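From: Sylvie Pelletier
To: kitchen-swap list
Date: June 25, 2019
Subject: Re: [kitchen-swap] dish tub or no dish tub?

Eamon Cullinane wrote:
> We're down to one small sink after the remodel and I'm thinking of
> getting a plastic tub for the washing up. Does anybody leave theirs
> out on the counter, or does it drive you nuts? Ours is only 30 inches
> from sink to stove.

Hi Eamon,

I've been a tub person since January and I'm not going back! Mine is teal, pretty shallow, with rounded corners, and it lives at the back of the counter by the wall. I wanted white at first but I've come around to the color — it's the one cheerful thing on all that gray speckle.
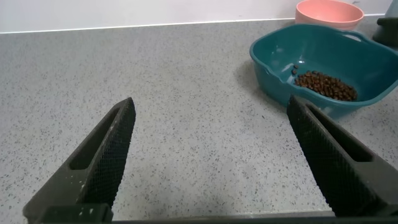
Get one with a handle cutout in the rim if you can. I had a Zonell before this with no handles at all, and carrying it full of water was a two-person job (ask my socks). Also, measure your sink first, with the faucet swung over. I didn't, and had to take two back to Brophy before I got one that fit.

With 30 inches I'd still leave it out. You can always stick it under the sink when company comes.

Does anyone want a drying rack, by the way? Free, slightly bent.

Sylvie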